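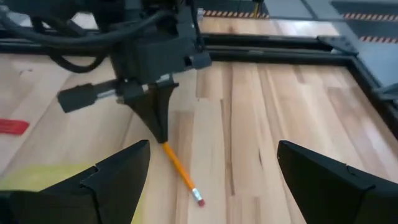
Photo: Vusbridge gripper bench, wrist camera view. Updated 10/5/22.

Gripper Comparison FAQ

Which grippers are you comparing?
Two finger sets, the Condel and the Ivano. Both are run on the same pair of arms with the same controller, so only the fingers change between rounds.

Why a pencil?
It is cheap, every lab has one, and it is harder to pick up than it looks. A pencil lying flat leaves very little room under the fingertips. If the tips close a little high they slide over the top. If they close low they scrape the table.

Do both arms work on the pencil at once?
In the handover test, yes. One arm takes an end and the other waits with its fingers open. In the single-arm test the second arm is parked clear of the table.

How many tries does each gripper get?
1,000 per finger set, split evenly between the two tests. We finished 2,047 tries in all, counting the warm-up runs. Warm-up runs are kept in the log but left out of the scores.

What counts as a good pick?
The pencil has to leave the table and stay in the fingers for 10 seconds. A drop at nine seconds is a miss. A pick that needs a second squeeze is also a miss.

Can I use a different camera?
You can, but your numbers won't line up with ours. The wrist camera sits close to the fingers and the tips take up a good part of the view. We tried an overhead camera in March and the arm blocked the pencil too often - we went back to the wrist mount after seven sessions.

Which controller do you use?
The Hashmi, with its stock settings. Force limits are the same for both finger sets. We have not tested other controllers.

Do pointed tips damage the pencil?
They can leave small dents in the paint. Swap the pencil when the dents get deep enough to catch a fingertip.

Can I send in my own results?
Yes. Use the Vusbridge log sheet and list your finger set, controller version and camera mount. Results without a camera mount listed are not added to the table.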